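Web Authoring Project – Final Report
Group 3, submitted December 4, 2024

What we set out to do

Make the comment form on the Kastari site save drafts. That was the whole brief. Kastari is a small recipe and tea site the department uses for practice, runs on Cultgate (the CMS), and the text editor inside it is Itent. People were typing long comments, hitting the back button by accident and losing everything. We wanted the text to still be there when they came back.

Setup

Local copy of the site, 1,170 old comments imported so the database wasn't empty. Two browsers for testing, Firefox and Chrome. No phones, ran out of time.

First try

Saved the text to local storage on every key press. Worked fine in a plain text box. In Itent it did nothing, becuase the editor swaps the text box for its own editing area and the original box only gets filled in on submit. Lost most of a week on this. We kept looking at the empty box and thinking our script wasn't loading.

Second try

Hooked into the editor's own change event instead. Better. But the event also fires once when the editor loads, with blank content, so it wrote a blank draft over the saved one before we could restore it. Fix was a flag – don't save until the restore step is done. Four lines of code, most of an afternoon.

Also changed the storage key to include the page address. Before that a draft from one recipe showed up under all the others.

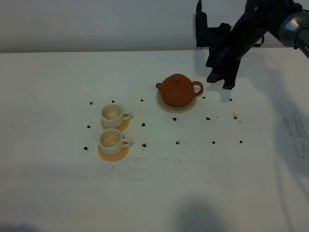 Réjean Fehr wrote back after the midterm demo that the draft should go away once the comment is posted, and asked what happens if the server rejects it. Good question, we hadn't handled that. We were clearing on submit, so a rejected comment was gone for good. Now it clears only when the thank-you page loads.

What still doesn't work

Pasted tables come back without their borders. We think Cultgate's filter and Itent's cleanup both strip the style, but we only traced the Itent half.

Two tabs open on the same page overwrite each other. Last one typed in wins. Didn't fix.

Old drafts never expire. Esfahani, the theme we used, has a settings page where an expiry option could go – left for next group.

What we'd do differently

Read the editor docs on events before writing anything. Test in the real form from day one, not a plain box. Commit more often, we had to redo the key change after someones laptop died.

Code is in the course folder under drafts, with a readme. Turn off the old autosave script first or both will run.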